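보낸이: Manaia Doolan
날짜: 2018-05-20
제목: Re: [동네빵] 탕종 식빵, 물 비율 질문입니다

안녕하세요, Manaia예요. 질문 메일 읽고 너무 반가워서 바로 답장 씁니다. 탕종 얘기라면 밤새도록 할 수 있거든요!

> 지난번 Pollville 모임에서 먹은 탕종 식빵이 자꾸 생각나서 집에서 두 번
> 해 봤습니다. 그런데 두 번 다 반죽이 손에 들러붙고, 구우면 가운데가
> 떡처럼 뭉쳐요. 밀가루는 Cosgrove 강력분을 씁니다. 물을 줄여야 할까요,
> 오래 치대야 할까요? 탕종은 만들어서 바로 넣어도 되나요?

물은 아직 줄이지 마세요. 적어 주신 것만 보면 저는 탕종 온도와 굽는 시간을 먼저 의심합니다. 저도 첫해 겨울 내내 물만 줄이다가 뻣뻣한 식빵을 잔뜩 구웠어요(그래도 토스트로는 다 먹었습니다). 제가 하는 순서를 적어 볼게요.

1. 탕종 쑤기
강력분 19g에 물 100g을 넣고 덩어리 없이 푼 다음 약한 불에 올립니다. 주걱으로 바닥을 그었을 때 줄이 잠깐 남았다가 메워지면 바로 불을 끄세요. 여기서 욕심내서 더 졸이면 풀이 아니라 떡이 됩니다. 다 쑤면 넓은 그릇에 옮겨서 랩을 표면에 딱 붙여 덮고, 손등에 대 봐서 미지근한 기가 없을 때까지 두세요. 저는 전날 밤에 쑤어서 냉장고에 넣는 쪽을 훨씬 좋아합니다. 다음 날 꺼내 보면 반죽에 섞이는 느낌부터 달라요!
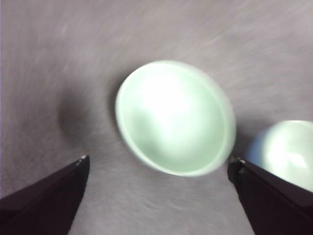

2. 반죽하기
버터만 빼고 전부 섞어서 날가루가 안 보이면 20분쯤 그냥 내버려 둡니다. 이 쉬는 시간이 정말 큰일을 해 줘요. 그다음에 치대 보면 아까 그 질척한 반죽이 맞나 싶을 겁니다. 버터는 표면이 매끈해진 뒤에 조금씩 넣으시고요. 덧가루는 참으세요, 제발! 손에 묻는 게 싫으면 손에 물을 살짝 바르는 편이 낫습니다.

3. 발효
1차는 두 배가 될 때까지, 시계 말고 반죽을 보세요. 손가락으로 찔러서 자국이 천천히 반쯤 돌아오면 됩니다. 반죽은 3덩이로 나눠 둥글린 뒤 잠깐 쉬게 하고, 밀어서 돌돌 말아 틀에 나란히 넣습니다. 저희 집은 북향이라 겨울엔 오븐에 뜨거운 물 한 컵을 같이 넣어 둬요. 그릇은 비싼 것 필요 없고, 깊이가 좀 있고 겹쳐서 치울 수 있는 것이면 충분합니다. 섞고, 재고, 덮고 하다 보면 그릇이 금방 늘어나니까요.
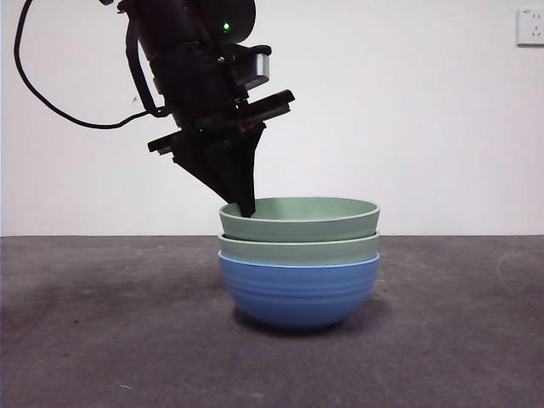
발효가 조금 지나친 것 같다 싶어도 당황하지 마시고 가볍게 눌러 가스를 뺀 다음 성형으로 넘어가세요. 탕종 반죽은 생각보다 너그럽습니다.

4. 굽기
가운데가 뭉친다면 덜 익었을 가능성이 커요. 윗면 색이 먼저 나면 포일을 덮고 5분 더 구워 보세요. 그리고 꺼내자마자 틀에서 빼서 식힘망에 옆으로 눕히고, 완전히 식기 전에는 자르지 마시고요. (저도 이건 매번 힘듭니다. 냄새가 얼마나 좋은데요.)

Cosgrove 강력분은 저도 한 봉지 써 봤는데 제 손에는 물을 꽤 잘 먹는 편이었어요. 혹시 다음에 Stinditz 시장 쪽으로 가시면 안쪽 제분집 것도 한번 써 보세요. 작은 봉지가 3000원이라 시험 삼아 굽기에 딱 좋고, 통밀을 조금 섞으면 고소함이 확 올라옵니다.

7월 모임 때는 탕종 양만 다르게 한 식빵을 나란히 놓고 먹어 보면 어떨까요? 오븐 맡아 주실 분 계시면 이 메일에 답장 주세요. 저는 전날 밤에 탕종을 넉넉히 쑤어 가겠습니다. 그리고 다음번에 구우시면 자른 단면이 어땠는지 꼭 알려 주세요, 정말 궁금해요!

Manaia 드림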